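4. Findings: why guests stayed on

4.1 Who extended and who didn't

Forty households in the final sample. All had booked a short summer stay in Prelow or across the bay at Itik, all in self-catering places let through Postora. Of these, eight added nights after arriving. Small number, we know. But the interviews with the eight were long and rather good, and most of this section leans on them.

Weather first, as everyone asks. Not much in it. Guests who stayed on talked about rain almost as often as guests who left on time. One couple at the Ketilsson apartments sat through two wet days and then paid for two more nights, on the grounds that they hadn't had the beach yet. A family in the next building, same rain, same forecast, went home when planned. Price mattered more, but not in the way the booking records alone would suggest. Extensions were mostly bought at the full rate. Only one household asked for money off.

What did come up, over and over, was the state of the household's things. Clean clothes, food in the fridge, medicine, a charger that works. We had put this under "practical matters" in the coding sheet and expected to skim it. It ended up the fattest code of the lot, with laundry at the top (Figures 1 and 2).
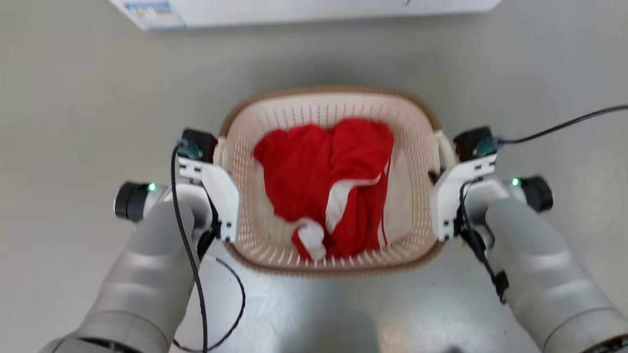 Packing is done for a fixed number of days. Five nights, five sets of clothes, perhaps a spare jumper. So the decision to stay on is partly made at home, at the suitcase, before anyone has seen the sea. Lucimara Frota, travelling with her two sons, put it bluntly: "I'd have stayed another week in September if I'd packed for it. You don't pack for a week you haven't booked." Others said much the same with less edge. Towels were a sore point – beach towels especially, which most hosts don't supply and which guests were asked not to swap with the bath ones.

Anselmo Marinho had the opposite story. He arrived with hand luggage only, washed shirts in the evening, and added nights twice. His view was that heavy packers go home early becuase they are already tired of their own bags. We would not build a theory on it. Still, of the eight extending households, five called their own luggage "light" without being asked.

4.2 Asking the host

The second thing was how the extra nights got arranged. Postora lets a guest extend in the app, if the calendar is free. Hardly used. Guests rang, sent a message, or caught the host on the stairs. Wellington Lins, who lets a ground-floor flat near the harbour in Itik, told us he always says yes in person and then goes off to check, and has twice had to move his own relatives to a sofa. He thought the app made it feel like a new purchase. "On the stairs it's just a favour with money in it."

There is a cost to this that guests don't see. Cleaners are booked to the changeover. Shift the changeover and the cleaner's whole day moves, usually unpaid. Matilde Vieira cleans for several owners in Prelow and described the knock-on plainly: a late text in the evening, a gap the next morning, then a double load the day after. Hosts in our sample tended to mention the guest's pleasure and the extra income. Cleaning came up only when we asked. More on this in 5.2.

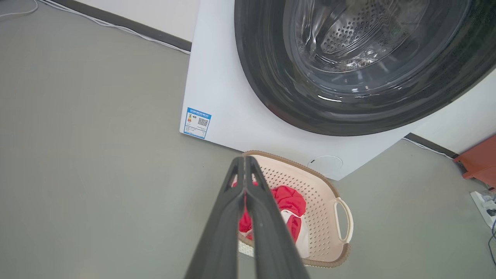 Length of notice was short in every case. The longest was 40 hours, the shortest was a knock on the door at breakfast on the day of leaving. Hosts minded less than we had assumed, at least out of the main weeks. In high season the answer was nearly always no, and several guests said they hadn't bothered asking for that reason. These silent non-askers are a problem for the booking data. They look exactly like people who were happy to leave.

Food is the other half of it. A stocked fridge holds people. Wahyudi Nasution, who had the top flat at the Ketilsson building, had bought fish for a big supper and then been invited out; staying one more night was, in his words, cheaper than throwing it away. Not strictly true, given the nightly rate. But that was how the sum was done, and two other households did a similar one over a cake and a crate of drinks. An eating-out guest has nothing to finish up. None of the three households that ate out every evening stayed on.

4.3 Limits

Several. One season, one bay, one booking service. Guests who extend are easier to find than guests who wanted to and couldn't, and they are also in a better mood when interviewed. Interviews were done on site, sometimes with children waiting in swimming things, so a few are thin in the second half. We did not record what was in the suitcases, only what people said was in them. Owners gave us access to there own booking diaries, which don't always agree with Postora's records; where the two clashed we went with the diary.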